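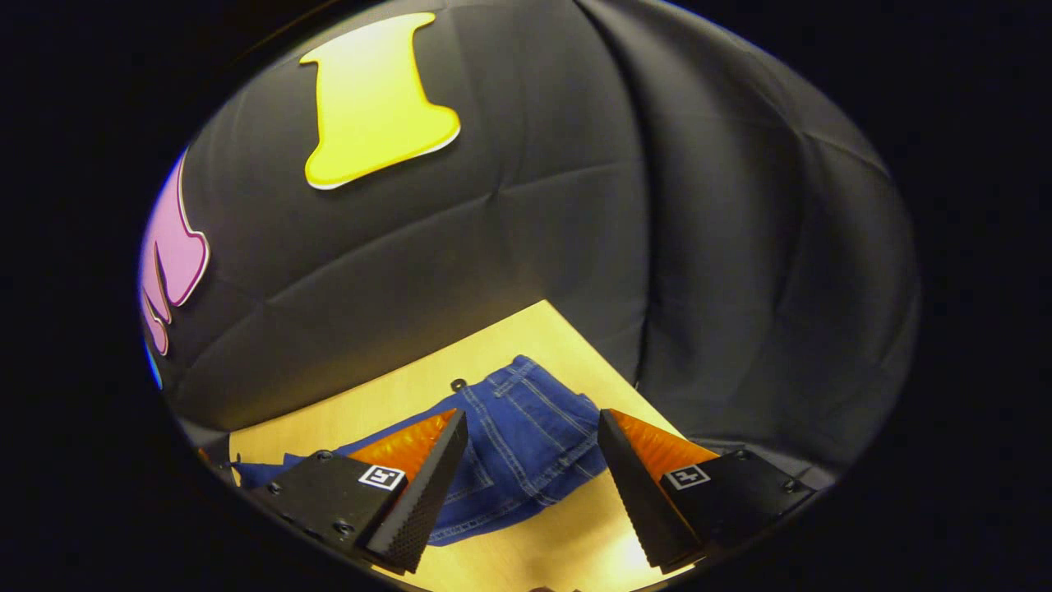
Lab News | Grippers and Handling

Print this page
E-mail this page

Denim goes on the list for finger comparison

The handling group at Jarnbridge spent most of July comparing two sets of fingers for its hand-held gripper. Both sets have the same tapered shape. One has a smooth inner face, and the other has a fine dotted texture.

Seraina Camenzind ran 155 grasps with each set, using clothing laid out on the wood table. T-shirts and towels gave close results. Jeans did not. The smooth fingers tended to slide off the thick seams, while the textured pair dropped the fabric 4 times in the first 60 tries.

"Double stitching is where you find out what a finger can do," Camenzind said. "A flat leg is easy. A bunched-up waist is harder – you have to decide how deep to go before you close."

Steinar Riis is checking whether the tag on each finger plate stays readable when fabric bunches up close to it. He has asked operators to slow down on the approach until he has been through the recordings.

The textured fingers will stay on for the next round, which adds a heavier work jacket and a knit blanket. Drornel is making a second pair so that two stations can run at once. Anyone who wants to try the gripper before then should see Riis for a time, mornings only. Please leave the screws on the plates alone – the spacing has already been set.

Search this site
Enter keyword
Go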